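7 min read

The spreadsheet was supposed to have one tab. I opened it in May, typed "Arm" in the first cell, put a price next to it, and felt like a man who had more or less bought a robot. By the end of the month it had tabs for mounting, power, spares, shipping, and one called "misc 2," which I made when "misc" got embarrassing.

If you're thinking of putting together a small tabletop setup of your own, I can save you some of the grief. Not the money, sadly. The money is gone either way.

Let's start with the arm, since everybody does. I had quotes from two sellers, Pronance and Tufa. The Pronance quote was one page, one number, very calming. The Tufa quote was four pages and looked like a restaurant bill after a wedding. I went with Pronance on the strength of the calm, and then discovered over the next two weeks that all the things Tufa had listed were things Pronance also sold, separately, to people who had already paid for the arm. Base plate. Longer cable. The other cable. My friend Gebremedhin Lencho had told me to ask both of them for a price "as it would sit on my table, moving," and I nodded and did not do it. Ask for that. Use those exact words.

Then fingers. The gripper came with one pair, and I budgeted for one pair, because I own one pair of hands and have made them last. A spare pair is $119. I now think of fingers the way I think of printer ink, as a thing you will be buying again, and they have their own line with a little formula that multiplies by however many times I expect to do something stupid that year. It's currently set to three. I may be flattering myself.
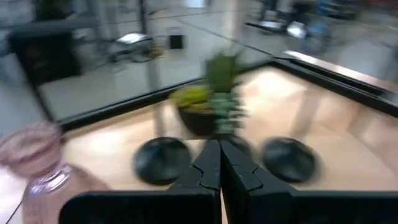
The table was where I got cocky. I figured a table was a table, and I had $300 down for it, which seemed generous for something whose whole job is to stay where you left it. A proper frame with a top stiff enough that the arm doesn't set the whole thing swaying came to $641 from a place called Jurkico, delivered to the curb. The curb, I'd like to point out, is not where I keep my robot. Getting it from the curb to the room took me, Gebremedhin, and a pizza that does not appear anywhere in the spreadsheet.

I did look at going cheaper. There are plenty of workbenches out there for less, and if your arm is light and slow you may be fine with one. Measure your doorway first, though. Also measure the arm's reach and draw it on the floor with tape before you order any top at all. I drew mine after, and there's a corner of the table I could only use if I bought a longer arm, so I won't be looking at quotes for a longer arm. (I have looked at one.)

Things to handle are cheap, and that makes them dangerous. No single jar or pot or flat round thing costs enough to feel like spending. You pick one up with the groceries. You pick up another because it's a different shape, and different shapes are the point. By summer I'd spent more on small household objects than on the camera mount, and none of it had been entered, because who enters a jar? I enter jars now. There's a tab.

Software I nearly got right. Skaltgate gives you a free trial of their planning package, 15 days, and I had the bright idea of starting it the minute I ordered the arm so I could learn my way around. The trial ran out on a Thursday. The arm arrived the following week. I wrote them a very polite email and got a very polite email back, and the two of them together were worth nothing. Start your trial when the hardware is bolted down and has moved at least once.

Borislav Mujić, who has been doing this longer than I have and lets me know it, read over my numbers in June. He went down the whole sheet without a word – not a good sign with Borislav – and then asked where my time was. I said I wasn't charging myself. He asked how many weekends so far. I changed the subject to torque.

He also told me to stop adding a small cushion to every line and keep one decent lump at the bottom instead, so I'd notice when I was eating it. I've done that. I notice constantly.

Next on the list is a second camera, or a better power strip, depending on whether you ask me or the power strip. I've got two quotes open and I'm reading the long one first this time. If you have a table frame you like that ships past the curb, leave me a comment.

Get new posts by email. No spam, unsubscribe whenever you like.

This site uses cookies to remember your preferences. Accept / Manage settings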